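Does a Better Snack Table Sell More Snacks? A Report on the Dustside Counter
Intro to Retail Display, spring project

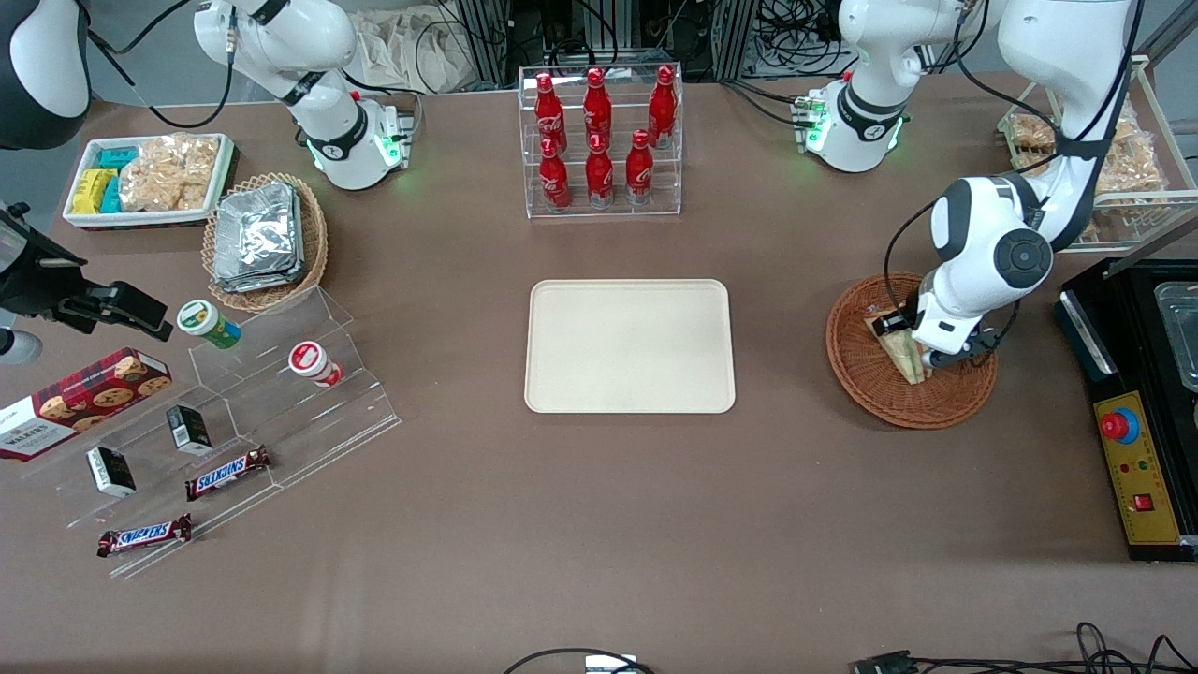 After our first presentation, a reader from the Igwe section wrote back that we were measuring hunger and calling it design. People buy a sandwich at noon because it is noon, the comment went on, and you could keep them in a cardboard box and get the same result. We didn't have a good answer then. We have part of one now, and it is less flattering to our project than we hoped.

Background

The assignment was to pick a small sales counter and apply the layout rules from Plastness, the display guide used in the course. Plastness says that stepped shelves beat flat ones, that baskets make food look fresh, and that clear acrylic "disappears" so the product does the selling. It gives very little evidence for any of this. Our group picked the counter at Dustside, the student lounge on the lower level, where everything used to be sold off one flat table with the goods in their shipping cartons.

What we set up

Drinks went at the back in a clear two-tier rack, all of them Coca-Cola, in red bottles that are easy to spot from the door. Wrapped sandwiches got a round wicker basket. Foil-wrapped packages got an oval one. Small boxed snacks and bags of crunchy snacks shared a white tray, and the candy bars went on a clear stepped display with angled shelves. We kept the brown tabletop as it was. One group member wanted a tablecloth and was outvoted.

We spent $193 on the displays, most of it on acrylic. The baskets came from a thrift store and cost $19 together.

Method

Sales were recorded in March, before and after the change. We logged 300 sales with the old table and 400 with the new one. The second stretch ran longer, so the raw totals can't be compared, and we ask readers not to do it. (Our own poster did it. We have taken the poster down.) What we compared was the share of sales going to each type of item.

Results

Sandwiches took a larger share after they moved into the basket. This is our best result and also the one we trust least. The old carton had flaps, and customers had to lift one to see what was inside. Any open container would have fixed that. To credit the wicker, we would have needed a plain plastic bin as a control, and we did not think of it until the data was in.

Drinks did not change in any way we would defend. The rack looks tidy, but people who want a Coke seem to find one wherever it is.

Candy bars did slightly worse. Plastness is very confident about stepped displays, so this surprised us. One problem was that light items don't always stay where you put them on a slope. A Snickers bar laid across a middle step looks fine, but containers tip over on their sides, and then the whole display looks picked through. Customers told us as much. It may also be that the steps hold too little, and a nearly bare shelf puts people off. We can't separate the two from our numbers.

The crunchy snacks sold about as before. Sharing a tray with the boxes did no harm that we could find.

Problems with the study

The weather got warmer between the two periods. The vending machine upstairs, run by Zusotau, was out of order for part of the second one, which must have sent some customers our way. The people doing the logging knew which layout we were hoping would win -- we were the people doing the logging.

There was also no fixed rule for restocking. Some of us filled gaps right away and some waited until a basket was half empty. If fullness matters as much as we now suspect, that alone could account for the candy result.

Recommendations

Keep the baskets. They were cheap and customers can see the food. Keep the bottle rack if there is space for it, but don't expect it to raise sales. Return the stepped display, or use it only for items with a flat, heavy base.

For the next group: run both layouts for the same length of time, write down a restocking rule before you start, and try the plastic bin. The cardboard box too, if the Igwe section will lend one.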